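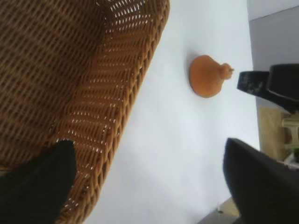
1/ Winter rent help in Tarnlow: how the new fund works

The county's winter rent fund opened on December 9, 2024. I work intake at the Ludham Street office and I've been answering the same questions all day, so I'm putting the answers in one thread. Share it if you know someone who is behind.

2/ Who it's for

Renters in Tarnlow or Suller who owe back rent and have gotten a written notice from their landlord. A text message counts as written. A phone call does not, but call us anyway and we can ask the landlord to put it in writing.

You do not need an eviction case filed against you. Please come in before it gets to that.

3/ How much

Up to $1,000 per household, one time. The money goes to the landlord or the property manager. We can't pay it to the tenant. If you owe more than that, the landlord has to agree in writing to a payment plan for the rest before we release the check.

If you owe $560, we pay $560. You don't get the difference.

4/ Income limits

These are the same limits the food pantry uses, so if you already qualified there this year, bring that letter and skip the pay stubs. If you didn't, we need your last 3 pay stubs or your benefits letter. Self-employed people can use a signed statement. We have the form at the desk.

5/ What to bring

Photo ID for the person on the lease
The lease, or a letter from the landlord if there isn't one
The notice
Proof of income (see 4)

Children's birth certificates are not needed. Someone put that on a flyer and it's wrong. Social Security cards aren't needed either.

6/ If you're not on the lease

This comes up a lot. If you rent a room from somebody who holds the lease, you can still apply. The leaseholder has to sign one page saying you live there and what you pay. If they won't sign, ask for Ghazala Sial. She handles those cases and she has other ways to document it.

7/ If you're already homeless

The rent fund can't help with a shelter stay, but it can be used for a first month or a deposit if you have a unit lined up. Bring the unit address and the landlord's phone number.

If you don't have a unit, go to the Imhof Center first. They do the housing assessment and keep the list for supportive units. We can't add you to that list from our office.

8/ About that list

People ask how long it is. As of this morning there were 714 households on it across both towns. It does not run in order of date. Health conditions, time without housing and kids in the household all move you up or down. If something changes for you (hospital stay, new baby, you lose the place you were sleeping) tell Imhof so they can update your assessment. A lot of folks have a file that is a year old and doesn't match their situation anymore.

Update your phone number too. If they call with a unit and the number's dead, they move to the next household after a few tries.
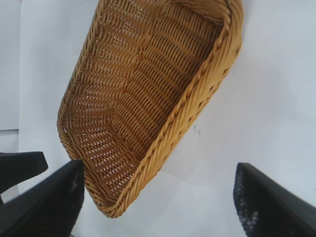
9/ How long a decision takes

Five business days if the file is complete. What slows it down is the landlord's tax form. We can't cut a check without it and some landlords take two weeks to send it back. If yours is slow, call them yourself. It works better coming from a tenant than from us.

You'll get a letter either way. Ask for a copy by email if your mail isn't reliable.

10/ If you're denied

The letter says why. Most denials so far are a missing page, and you can fix that without starting over. If you think we got it wrong, you have ten days to appeal. Write down what you disagree with and drop it at the desk. Leopold Mayrhofer reviews appeals and he isn't part of the first decision.

11/ If you have a court date

Go to court. Applying to the fund does not stop the case and does not move your date. Take the application receipt with you and show it to the judge or to the landlord's lawyer. Legal aid has a table outside the courtroom in the mornings and they'll talk to you for free.

12/ Hours

Ludham Street: 9 to 4:30, closed for lunch from 12 to 1. Late December hours will be shorter and I'll post them here when I have them. Suller residents can drop papers in the box at the Suller library and we pick up every morning.

Spanish and Urdu at the desk most days. Other languages by phone, so plan on a little extra time.

13/ Somebody asked if landlords can apply for a tenant. They can start the form, but the tenant has to sign it. Same office, same desk.

14/ Correction to 5: a photo of the lease on your phone is fine. We'll print it.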